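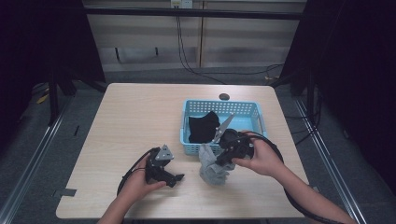
Storage basket (household)

A storage basket is an open-topped container used in the home to hold, sort and carry small articles, among them clothing, cloths, towels, toys and stationery. The term covers both woven baskets of willow, rush or cane and the moulded plastic baskets that are now more common in many households. This article deals mainly with the moulded type and its use with folded and unfolded textiles.

Form and construction

Most moulded baskets are rectangular, as this shape fits closely on shelves and in cupboards. The walls usually slope slightly outwards from base to rim, so that empty baskets can be stacked one inside another. Perforated sides are widespread. The openings may be round, slotted or set out in a regular grid of small squares, and they serve to reduce weight and to let air reach the contents. Solid-sided baskets are preferred for loose items such as pegs or buttons.

Handles take several forms. In the simplest, an opening is left in each of the two short ends, below the rim, wide enough for the fingers. Larger baskets may have hinged handles that fold down over the sides. A thickened or rolled rim stiffens the whole basket and protects the hands and the contents from rough edges.

Pale colours, including light blue, grey and white, are common in baskets sold for linen cupboards. Darker colours are more often found in those intended for garages and workshops.

History

Woven baskets were for a long time the ordinary means of carrying washing and household goods, and their manufacture was a local trade. The moulded basket followed the spread of injection moulding in the twentieth century. The town museum at Erport holds a collection of 1,786 household containers, the greater part of them woven, with a smaller group of moulded baskets given by local families. Its catalogue, prepared by Romain Tessier, classes baskets by the shape of the handle — a system also used by the Janjua collection of domestic wares.

Among the makers represented at Erport is the firm of Flarnovska, which produced a shallow rectangular basket under the name Jindero. It was supplied to boarding houses and small hotels in boxes of 15. The catalogue records one order of 800, delivered in November to a single group of seaside hotels, where the baskets were used for hand towels.

Use with textiles

Baskets of small and medium size are used for articles that do not stay neatly in a pile on an open shelf. These include face cloths, tea towels, dusters, socks and underclothes. The basket supports the pile on all four sides and can be taken down whole, so that an article at the bottom may be reached without disturbing the rest of the shelf.

Cloths may be placed in the basket flat, rolled or on edge. Flat folding suits a few larger pieces. Filing on edge, in which each folded cloth stands upright beside the next, allows every piece to be seen from above, but it works well only when the basket is fairly full. A cloth standing alone tends to open and slump. Thick fabrics may rise above the rim, and this matters where baskets are to be stacked or where the shelf above is low.

A crumpled cloth is generally spread on a table or other flat surface before it is folded. The edges are drawn out, larger creases are smoothed by hand, and the cloth is folded in half once or more until it is a little narrower than the basket. A basket set towards the back of the table leaves the front free for this work. Dark and light articles are sometimes kept in separate baskets, particularly where new dark fabrics may shed colour or fluff.

Textiles should be fully dry before storage. Perforated sides allow some movement of air but do not take the place of drying, and damp cloths packed closely together may develop a musty smell.

Care

Moulded baskets are cleaned with warm water and mild soap. Dust and lint gather in the corners of the perforations and may be removed with a soft brush. Long exposure to strong sunlight can make some plastics brittle, and cracks commonly appear first at the handle openings. A cracked basket may snag fine fabrics.

See also

Laundry basket
Linen cupboard
Basket weaving
Folding of textiles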